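The statement went out from the prime minister's office at 6.40 in the evening, fifty-one minutes after the first reports of the ferry terminal fire at Privstead. It ran to four sentences. The first expressed shock, the second offered sympathy to the families, the third praised the emergency services, and the fourth said that the government stood ready to help. By midnight, foreign ministries in other capitals had issued texts that matched it in order and nearly in wording.

Messages of condolence between governments are among the least studied forms of official writing. They are short, they carry no legal force and they are rarely quoted at length. They are also drafted under tight rules, and those rules have changed a good deal since heads of government began to post them under their own names.

Helmi Kiiskinen spent eleven years on the night desk of a foreign ministry and now trains junior press officers. Her collection holds 439 condolence statements, each filed with the hour of issue and the hour of the event. In the oldest, the gap is usually a day or more, as the text travelled by telegram through an embassy and was released only when the other side had received it. In the newest, the public version comes first and the formal letter follows, sometimes a week later.

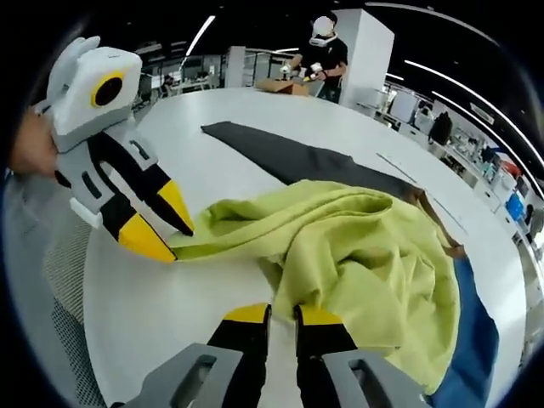 **DIPLOMACY**

## Who signs, and when

The level of signature is decided before the wording. Most ministries keep a table for the purpose. A natural disaster with few deaths is handled by the ambassador. A larger one goes to the foreign minister. An attack on civilians goes to the head of government, whatever the number of casualties, and the head of state writes separately if the two countries exchange state visits.

Kiiskinen's own ministry used a threshold of 200 deaths for accidents until the rule was dropped. It had produced awkward results. After a mine collapse, the desk held a letter for nine hours while the toll was revised up and down, and in the end it was sent at the lower level. The receiving government noticed and its ambassador raised the matter at a lunch.

Delali Bonsu, a former protocol officer who served in three postings in West Africa, regards the table as useful but incomplete. It does not say what to do when the facts are disputed. The verb "condemn" requires someone to have done something. If the cause of an explosion is unknown, the desk must choose between "condemn" and "mourn", and a change from one to the other within the same day is read as a finding.

"You wait for their word," Bonsu says. "If their interior minister says attack, you say attack. If he says incident, you say incident, even when every news channel has gone further."

The Privstead statements show the method at work. The first six governments to respond used "incident". The seventh used "attack" and withdrew the text after 2 hours, once the port authority had named an electrical fault. The corrected version carried no note of the change.

## The effect of speed

Ľubica Mikuš, who lectures on political language, has compared the texts of 300 statements issued within the first three hours of an event with the letters that followed. The early texts are shorter and use fewer place names. They seldom give a casualty figure. Where they do, the figure comes from a news agency and is wrong more often than it is right.

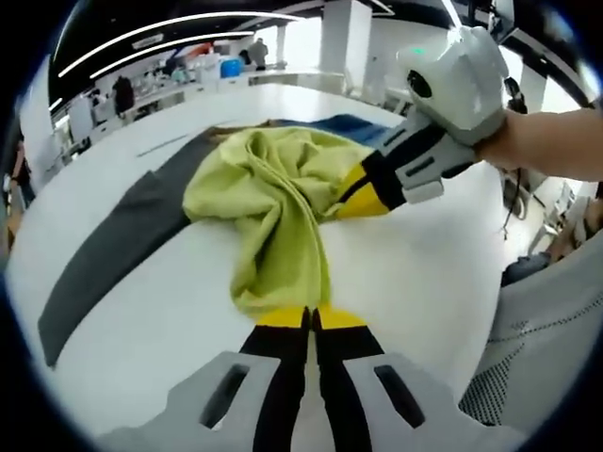
Her second finding concerns the order of the parts. Sympathy used to come first and condemnation second. In the fast statements the order is reversed when an attack is suspected, and the families appear in the third sentence or the last. Mikuš puts this down to the length limits of the early online services, under which the opening line was the only one likely to be reported. The limits have been relaxed. The order has stayed.

Some smaller states have stopped competing on time. Honeylyn Samonte advised one island government to issue nothing until its own mission had confirmed whether any of its citizens were affected. The resulting statements appear late in the evening and are seldom picked up abroad, but they contain consular numbers and, in most cases, a named duty officer. Samonte considers that the more useful document. Her former colleagues in the press office disagreed, and the rule lasted until the next change of minister.

The formal letter survives in all of this. It is still typed, still signed in ink in most capitals, and still delivered by hand through the embassy. In the Privstead case, the last of them arrived in January.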